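Home | Stories | Serials | Authors | Submit | About | Log in

The Folding Season

by Noémie Simard

The job at Gendham was to fold things, and on my first morning I could not believe anyone got paid for it.

You stood in the rig with the sleeves strapped on and the headset down, and wherever you put your hands, the robot put its hands. You pinched, it pinched. You got a cloth by the corner and lost it, and there went the corner, sliding out of white fingers that were and weren't yours. I laughed out loud. Guangming Cai, who had the console behind me, typed something.

"Did you just write down that I laughed?"

"I wrote down that you dropped it," he said. "We keep the drops."

They kept everything! That was what got me. Somebody upstairs wanted 3,000 good examples of two hands handling cloth by the end of March, and along with the good ones they wanted the fumbles, labeled, so the model would know a fumble when it was in one. Each try was called an episode, like television. An episode ran 90 seconds at most, then Guangming hit the pedal and called out "reset," and we put the table back in a new kind of mess and went again.

The mess was his art form. Left to myself I'd have laid the cloth out square every time, because my grandmother raised me, but he was always over there nudging things. He'd tilt the paper and leave the compact on it. He'd balance the scissors across the brown holder with the yellow handles hanging out to the right. None of it was ever touched in the folding. It was just there to be ignored, he told me, and ignoring is a thing you have to learn too.

"It's not going to live in an empty room," he said.

I loved that. I went home and told my sister, who said it sounded like I'd been hired to play house with a refrigerator.

By the second week I was dreaming in episodes. I had opinions about terry cloth. I could tell from the drag of the sleeve whether Mathias Brunner had tightened the left wrist overnight (he always had, and he always denied it), and I had started to talk to the hands under my breath, the way you talk to a horse. Easy. Easy. Now spread. The hard one that week was the white piece, a soft thing that bunched up as soon as you looked at it. You had to press down on it with the right hand and keep the left hand out at the edge of the gray cloth, steadying, and the trick was in how long you could stand to wait before you pulled.

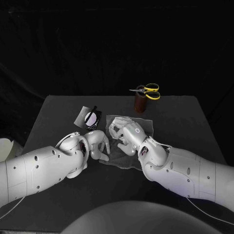 Week two

Laurier Campbell came down from Premero on the day we were going to do the long run. Premero was paying for the cloth work, and I'd expected a suit. He had on a rain jacket and he'd brought doughnuts, and he stood so close to the console that Guangming had to roll his chair over his foot to make the point.

"Can I see a bad one?" was the first thing he asked, and I thought, oh, I like you.

So we showed him bad ones. I hadn't warmed up, so they were easy to come by. Then we got going, and the bad ones thinned out, and the room went quiet the way it does when people are watching somebody parallel park. Fold, reset. Fold, reset. The pedal clicked. Guangming had swapped the gray cloth for a darker one with a bit of fuzz to it, and a cup with a marker leaning in it had joined the clutter by the paper.

In episode 72 I had the near edge up and halfway over when I lost it. No reason. The left hand opened a hair too soon and the cloth slumped back down on the table.

I had maybe forty seconds left, plenty of time to try again. What I did was reach over with my right hand and touch my left one with a fingertip. I've done it since I was small. When I dropped a stitch, my grandmother would lean across and tap me on the back of the hand, one finger, very light, and say, "Again, little one." After she died I took over the tapping myself. I don't notice it anymore. My sister says I do it at red lights.

And the robot did it. Of course it did; it did whatever I did. But in the headset I saw that long white finger go straight out and find the other hand, above the fallen cloth, and stop there. I forgot to breathe.

"What's that?" Laurier said.

"Nothing. Sorry. Scrap it."

"We don't scrap," said Guangming. I could hear him grinning. "What do I label it?"
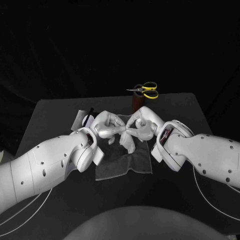
Episode 72, at the console. Label pending.

He tried a few out loud. Self-contact. Pause. Operator error, which I objected to. Laurier, with his mouth full of doughnut, suggested "thinking," and Mathias, who had come in just to look at the wrist, said that if we put "thinking" in the label sheet he would quit and go back to elevators.

In the end Guangming left the field blank and I finished the fold. It was a good one, too, corners and all.

We made our number with seven episodes to spare. They carted the sleeves off to be cleaned, and I took three days on my couch, folding nothing.

Then Guangming called me at six in the morning.

"Come in," he said. "I don't want to tell you, just come in."

The rig was dark when I got there. Nobody was strapped in. He had the trained model loaded, the first one, and a cloth down on the table, and he'd already run it enough times that his coffee had a skin on it. He let it go again for me. The arms came in from the sides. They were clumsier than I was and also, I swear, braver; they just went for that edge! Up it came, and halfway over, and then the left hand opened too soon and the cloth slid down.

The arms waited.

I'd like to say I saw it coming. The right hand lifted, a little higher than the left. One finger came out. It went across the gap slowly, with that wobble it has at the wrist, and it tapped.

"One example," Guangming whispered. "One, out of the whole set. It shouldn't have learned that from one. Did you do it again? Did you do it when I wasn't looking?"

I thought about all those weeks, all those drops, and my hands busy inside the sleeves where I never saw them.

"Check the drops," I said.

He rolled his chair over to the console. On the table the robot had picked up the edge of the cloth and was starting over, and I stood there in my wet coat saying it right along with my grandmother, under my breath. Again, little one. Easy. Now spread.

Comments (4)

hulletti_fan: The refrigerator line made me spit out my tea. More Guangming please!

K. Győri: I did a summer of this kind of work and the bit about feeling the wrist tension through the sleeve is dead on. We had a guy who hummed. No audio in the data, thankfully.

papercrane: My mom taps her hand like that when she's counting stitches. Called her right after reading.

Marrow: Liked it a lot but wanted to know what was in the drops! Is there a part two?

Related stories

The Elevator Man's Apprentice
Caron, After the Rain
A Short History of My Sister's Opinions
Kornél Győri: Night Shift at the Seed Library
Doughnuts for the Inspector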